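Restgate Cell Maintenance Forum
Topic: Finger pads and marker plates on the hand-held unit
Started 25th June

s_mendoza wrote:
Members are requested to comment on the inspection interval for the orange pads. The Suswood procedure calls for replacement at 400 grasps. Our log for the left finger stands at 292, and the ridges remain sound. I propose the following order of work before each session.

1. Open both fingers fully and inspect the ridged faces and the black foam behind them. 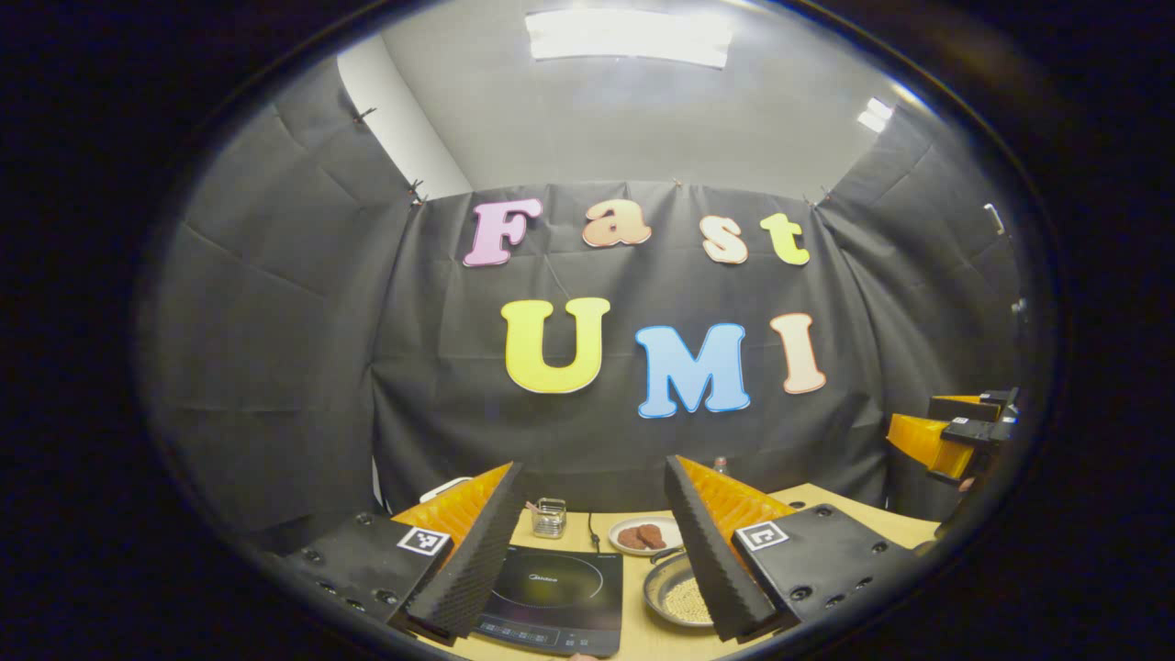
2. Check that the marker on each base plate is flat, clean and firmly attached.
3. Confirm that the cooktop cord lies clear of the working area.

clonatmont_bench wrote:
I do not support a fixed count. Grains and beans wear a pad differently from a pot handle, and our own pads were replaced at 261. Inspection should decide the matter.

camacho_cell2 wrote:
I disagree with the previous reply. Without a count, inspection is postponed. Please also add the housing screws to step 2. A marker may be perfectly clean and still shift if the housing beneath it is loose — we lost a full calibration in October for that reason. 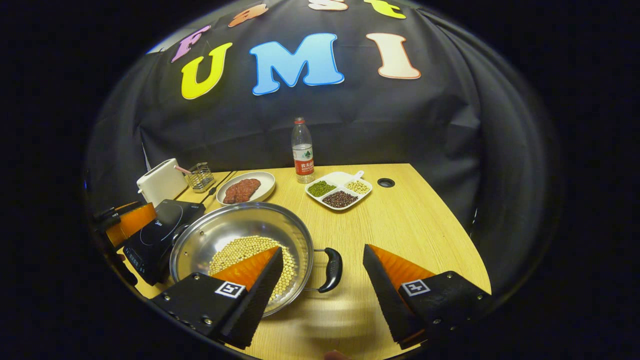

Fulgencio Villalobos
I concur on the screws. They should be checked with the fingers held over the table, away from the pot, so that a dropped screw does not end up among the soybeans. I would keep the limit of 400 as a maximum and permit earlier replacement on inspection.

s_mendoza wrote:
The screws will be added to step 2. The interval remains open for comment.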